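Pelanden sitting room: sofa, cushions and lamps

Gallery page, updated 20 May 2025
Text: Prakash Kartha

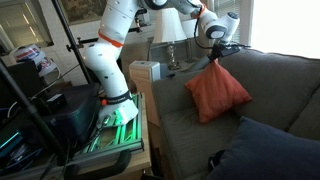 Sofa by the window, with the orange-red throw pillow at the back cushion and the navy cushion on the seat.

The page covers the soft furnishings and small fittings in the sitting room at Pelanden. It replaces the March version, which listed the old covers. Measurements were taken with a steel tape and are given in millimeters or centimeters as marked. Cushion sizes are seam to seam, measured flat with the insert removed.

Sofa
Muted gray-green upholstery, rolled armrest, back cushion along the top. The seat is 495 mm deep at the center and slightly less at the arm, where the padding is thicker. The back cushion should be turned end for end every month, as the fabric near the window gets the most sun. Vacuum with the flat nozzle, working from the armrest toward the middle.

Throw pillow
Orange-red cover. The insert is one size larger than the cover, which keeps the corners filled for longer. Shake from two adjacent corners, rotate, and repeat. A pillow that stays creased after this needs a new insert. The replacement on the shelf is from Sendton and has a washable inner case.

Navy cushion
Large, kept on the seat. The dark cover shows lint more than any other fabric in the room, so the lint roller stays in the side table drawer. Wash the cover separately for the first three cycles – the dye transferred to a pale pillowcase in March. Dry flat, away from the window.

Table lamps
White shade on a silver, glass-like base for the one on the side table. Dust the shade from top to bottom with a dry brush. Wipe the base with a barely damp cloth, unplugged, and leave it to dry before switching on. The bulbs are warm white, replaced as a pair so that the color matches.

Boxy unit behind the sofa
Beige, with a rounded top and a vertical grille pattern. Keep the sofa at least 100 mm clear of the grille. The gap closes over time as people sit down and the sofa creeps back on the floor, so check it when vacuuming. Brush the grille in the direction of the slots.

Window and blinds
White blinds. Close them between noon and late afternoon in summer to limit fading on the sofa back. A strip of the same upholstery was kept in a closed drawer for 17 months and compared with the sofa – the difference was visible in daylight and hard to find under the lamps.

Framed picture
Dark frame on the white wall. Hung from two hooks, leveled with a spirit level, felt pads on the lower corners. The glass is cleaned with the spray on the cloth, never on the glass itself.

Spare covers
Stored in the Parsa box in the hall closet, folded once, zippers closed. The Wikum fabric samples are in the same box. The care labels allow a gentle cycle at 90 °F and no tumble drying. Iron inside out if needed, with the zipper side last.

Corrections to the measurements can be sent to the address on the contact page.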